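Plain Cream or Rich Cream? A Two-Week Test of Two Moisturizers on Dry Forearm Skin

Student project report, Assunção College, Skin and Personal Care course

Reading time: 7 minutes

Background

Dry skin is one of the most common complaints in winter. The outer layer of the skin holds water with the help of natural oils and small molecules that attract moisture. When the air is dry, or when a person washes often with hot water and soap, those oils are removed and water leaves the skin faster than it is replaced. The skin then feels tight and can look dull or flaky.

Moisturizers work in a few different ways. Some ingredients, such as glycerin, draw water into the outer layer. Others, such as petrolatum and heavier waxes, sit on top and slow down the loss of water. Most creams sold in stores use a mix of both. A light lotion usually has more water and glycerin, and a rich cream has more oil. People often assume that the richer cream must be better because it feels heavier, and it often costs more as well.

We wanted to know if that assumption holds for ordinary students with mild dryness. Our question was simple: after two school weeks of daily use, does a rich cream leave the skin better hydrated than a light lotion?

Our hypothesis was that the rich cream would give clearly higher readings by the end of the second week.

Products

We used two products. The first was Cillo, a light, unscented lotion with glycerin near the top of its ingredient list. The second was Sokemier, a thick cream with petrolatum and shea butter. Both were bought new. We picked them because neither has added fragrance and neither contains acids or retinoids, which can irritate skin and would have made the results harder to read.

Both products were moved into matching white jars marked A and B. The participants were not told which was which, although anyone who has used both types of product can feel the difference. We come back to this under Limits.

Participants

We had 30 participants, all students in the first or second year. To join, a person had to say that the skin on their arms felt dry at least part of the time. We left out anyone with eczema, psoriasis, open cuts, a known allergy to an ingredient, or a prescription cream in use on the arms. Everyone signed a consent form and was told they could stop at any time. All of them finished.

We asked participants not to put any other lotion, oil or self-tanner on their arms during the test. They could shower as usual, and we did not ask them to change soaps. We thought about giving everyone the same soap but decided against it. A new soap would have been one more change to the skin, and we wanted to test the creams under normal conditions.

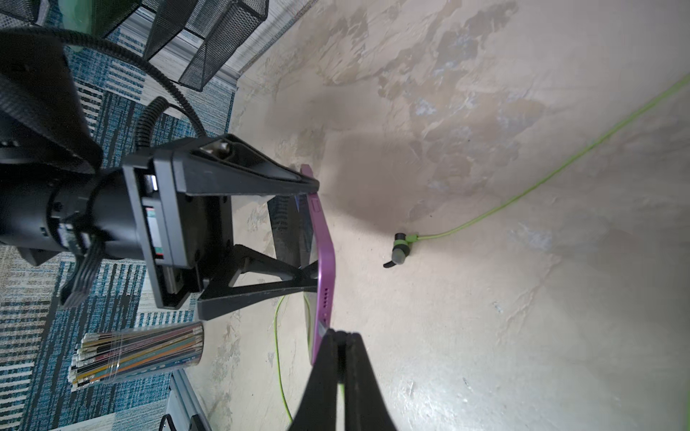
Each participant had three zones marked on the inside of the left forearm with a washable skin pen. Zone 1 was closest to the wrist, zone 3 closest to the elbow, and zone 2 in between. One zone received lotion A, one received cream B, and one was left alone as a control. The order was rotated so that a third of the group had the control near the wrist, a third in the middle, and a third near the elbow. This matters since skin near the wrist tends to be exposed more and may be drier to begin with.

Method

Participants came in the morning before class. We followed the same steps each day:

1. The participant sat with the sleeve rolled up and rested so that the skin could adjust to the room.
2. We redrew the zone marks if they had faded.
3. One moisture reading was taken in each zone with a handheld skin meter.
4. The two products were applied, a pea-sized amount each, and spread with a clean glove finger.
5. The participant kept the sleeve up until the products had soaked in.

The rest time in step 1 was 30 minutes. We first tried a much shorter rest in a trial run with our own arms, and the readings jumped around a lot, mostly in people who had walked fast to get there. Sweat raises the reading and has nothing to do with the cream. The longer rest made mornings slow, but the numbers settled down.

Readings were taken before the day's application. What we measured was therefore the condition of the skin almost a full day after the last use. A reading taken right after application would mostly have shown the water in the product itself.

The meter gives a number with no unit. A higher number means more water in the outer layer. We wiped the probe with a dry tissue between zones and pressed it straight down each time, and the same team member did all the readings. When two of us tried the probe on the same arm, our results differed by a few points, so sharing the job would have added error.

Humidity in the room was 54 percent on the first morning and stayed close to that on most of the others. On two mornings the heating was turned up and the air was drier. We noted this in the log but kept the readings.

Opinions from participants

At the end of each week participants filled in a short form about how each zone felt. They were asked about tightness, roughness, stickiness, and which product they would choose to keep using. There was also space for comments, and most people wrote something.
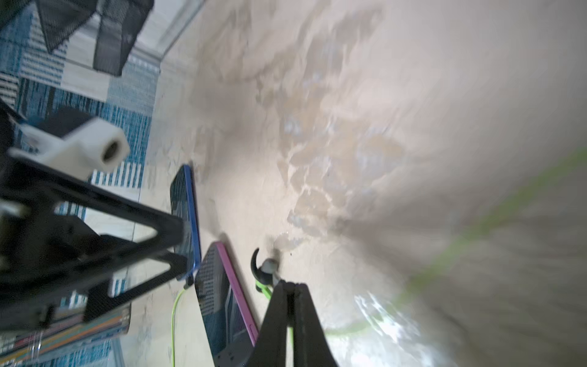

One participant wrote that jar B felt good at night but would be too greasy under a sweater, and that she would pick A for daytime even if B turned out to score higher. Several others made the same point in shorter form. The stickiness question drew the most complaints, nearly all of them about B. Comments on A were mild: it soaked in fast and some people forgot it was there. A few said the effect seemed to be gone by evening.

The control zone got comments too. Some participants only noticed how dry the bare zone was after the zones around it had improved.

Results

We planned three readings a day for each participant over ten school days. With two absences from one participant, we ended with 894 readings. We did not fill in the missing ones.

At the start there was no real difference between the zones that would receive A, B or nothing. The control zones stayed nearly flat through the test, with a small dip on the two drier mornings.

Both product zones went up. The lotion zones rose faster in the first three days and then leveled off. The cream zones rose more slowly and kept rising into the second week. By the last morning the average gain over the control was eight points for the cream and seven points for the lotion. Given how much the meter varies from one press to the next, we do not think a one-point gap means much.

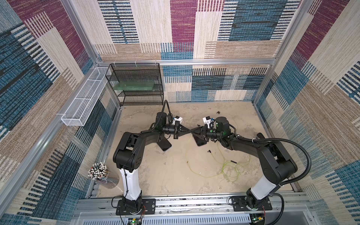 The gap was larger in the participants who had the lowest starting readings. In that group the cream did noticeably better than the lotion from the middle of the first week on. In participants whose skin was close to normal at the start, the two products gave almost the same result, and in a few of them the lotion came out ahead.

On the forms, roughness improved in both product zones. Tightness improved more with B. When asked which one they would keep using, more people chose A.

Two participants reported slight itching on the first day, one with each product. It went away without treatment and they chose to continue. We checked their arms each morning after that and saw no redness.

Discussion

Our hypothesis was only partly supported. The rich cream did end with the higher average, but the difference was small for the group as a whole. For people with very dry skin it was larger and probably worth the heavier feel. For people with mild dryness, the lighter lotion seems to do the job, and they are more likely to keep applying it.

That last part is important. A moisturizer has to be used regularly, and our forms suggest that some people would stop using the cream because of how it feels on clothing. In our test we applied both products ourselves, so everyone received both every school day. At home the results might look different.

The faster start with the lotion fits with what we read about glycerin, which binds water soon after it is applied. The slower, steadier rise with the cream also makes sense — a layer that slows water loss gives the skin time to recover. We did not measure water loss directly, so this explanation is only our best guess.

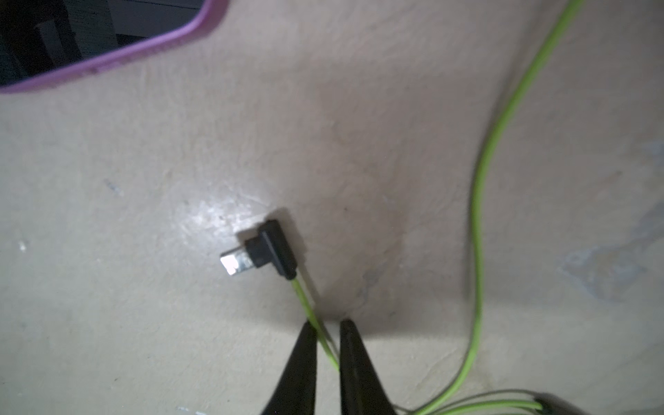
Price is another thing to consider. The cream cost more per jar but also came in a larger size, and less of it is needed to cover an area. We used the same amount of both for the sake of the test. A fair cost comparison would have to let people use each product the way they normally would.

Limits

The test was short. Skin renews itself over several weeks, and a longer test might have shown a bigger gap between the products.

Participants could feel which product was heavier, so the forms may be affected by what they expected. The meter readings are less open to this, but the person taking them could sometimes see a slight shine on the zone where the cream had been.

There was no application on weekends. Readings after the weekend were lower in both product zones and took a day or so to come back up. We should have sent small jars home.

All of our participants were students of similar age, and the inner forearm is not the driest part of the body. The results should not be carried over to older skin, or to hands and heels. The face has more oil glands and would need its own test.

Changes for next time

We would run the test for a full month and include weekends. We would also add a third product with a medium texture, and take three presses per zone each morning and use the average. An evening reading would help to check the comments about the lotion wearing off. The zone marks need a better pen. Ours faded in the shower, and although we kept a paper template for each arm, redrawing took up time that we needed for the readings.

The humidity log should also be kept by the hour. We wrote down one value each morning and had no way of knowing how dry the room had been overnight.

Last updated: May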